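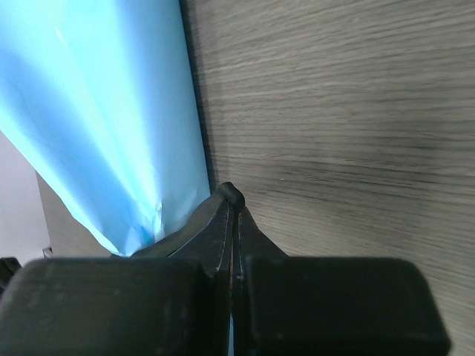
Light blue sheet on wood grain

Talico Upholstery Spot Cleaner, item 2462

I'm Brenda Arancibia and I mix this one myself! It's for fabric couches, dining chairs and car seats (please, not leather or silk). Spray it on, wait four minutes, then blot with a clean white towel.

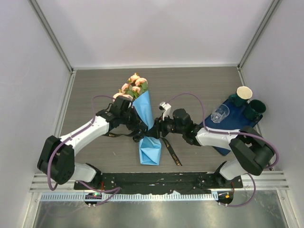
If the stain is an old one, go over it twice and let the seat dry overnight before anyone flops down on it. I do my own sofa every September and the arms always need that second pass. 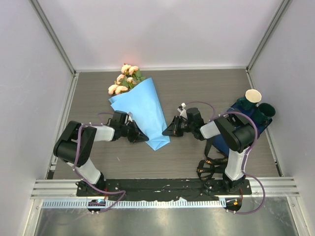 Sizes and refills

Comes in a two-pack. The refill jug is item 1171, same formula, no sprayer.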